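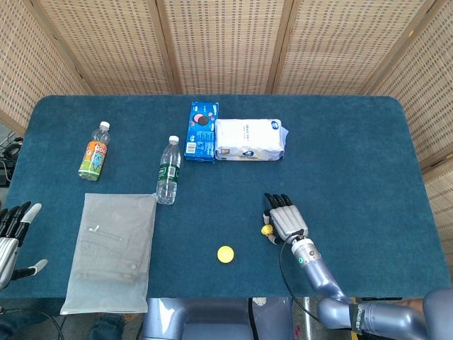 What Do Five People Need on a Table? Snack Station Project, Final Report

I picked snack tables as my topic for the Everyday Spaces class because our study lounge in Altdale had a terrible one. It was a hard white surface that made every bottle sound like it was being dropped down the stairs, and people kept their food in their bags instead. My partner was Junaid Awan (he did the sewing, I did the talking), and Mariann Orbán let us have the side room for the whole of August, which was incredibly nice of her!

First job was the cloth. We tried a cotton sheet, and it slid all over the place. Then Junaid found a deep teal felt-type cloth at Monis, the fabric place in Drisville, and we both liked it right away. Things stay put on it and it's so much quieter. The color helps too, more than I expected. A clear water bottle pretty much vanished on the old white top, but on teal you can find the white cap from the doorway. Small stuff shows up as well, like that little yellow disc near the front.

The woven screen was my idea. The lounge has a big drafty corner and I wanted the table to feel a bit tucked away, so we stood the beige panels around the back and sides. I love the basket-weave look. Junaid thought it felt like a doctor's office for the first two days and then he stopped saying so.

Next came the layout, and we went back and forth on this a lot. Our first plan had everything in rows, which looked great until somebody wanted one thing from the back. What we ended up with was packages at the back, drinks to the left, and an open stretch in front so you can put your own things down. A flat box like the blue cookie one works well next to something puffy in a plastic wrapper. The gray zip pouch was harder to place. It's floppy and it hangs over the front edge if you leave it low on the left, so I'd give it a tray next time.

We handed out 223 short surveys and got exactly 200 back (thank you, everybody in the Gulyás dorm). Most people liked the cloth and the screen. The big complaint, from 13 of them, was crumbs. Felt holds on to crumbs like crazy, and a lint roller only gets you so far. Mariann suggested a washable mat just for the food side, and we have one half sewn already. If it's done before the lounge reopens, I'll add the pattern to the back of this report.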